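Plesmont Storage Bin, Blue: Equipment Review
Issued by the Purchasing Office, Chidiac Library Services
Sep 17, 2026

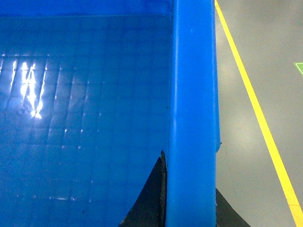 Background
The Plesmont bin was brought in to replace the cardboard cartons used for returned books and craft supplies at the Gekarbridge and Wastell branches. A first order of 400 was placed in March, and both branches have used the bins daily for five months. This review records the findings of branch staff and sets out the terms on which further orders may be made.

Construction
The bin is made of blue plastic. The interior wall carries a shallow molded grid, and the rim is thick and rounded. Staff at both branches rated the rim as the best feature of the product. It is comfortable to hold with bare hands when the bin is full, and it has kept its shape on all bins inspected.

The grid is low enough that paperbacks slide past it without catching. It does collect dust. A damp cloth is sufficient for most cleaning, but glue and dried paint settle along the ridges and require a soft brush. Branches that use the bins for children's craft sessions should allow extra time for this.

Finish and color
The surface has a slight gloss and shows scratches under strong light. The marks do not affect use. Adhesive labels hold well on the outside wall and leave some residue when removed - card sleeves are preferred where contents change often.

Handling and storage
Full bins of hardcover books are too heavy for one person to lift safely, and branches are asked to fill them no more than halfway with such stock. Empty bins nest closely. At Wastell, several became stuck together after a weekend in a warm storeroom and had to be twisted apart.

Lids are sold separately. The lids supplied with the first order fit tightly at the corners and loosely along the long sides, and they are not recommended for transport between branches.

Recommendation
Approved for general use at all branches. A second order of 650 bins, without lids, has been authorized. Requests for other colors should be sent to the Purchasing Office with the regular supply form.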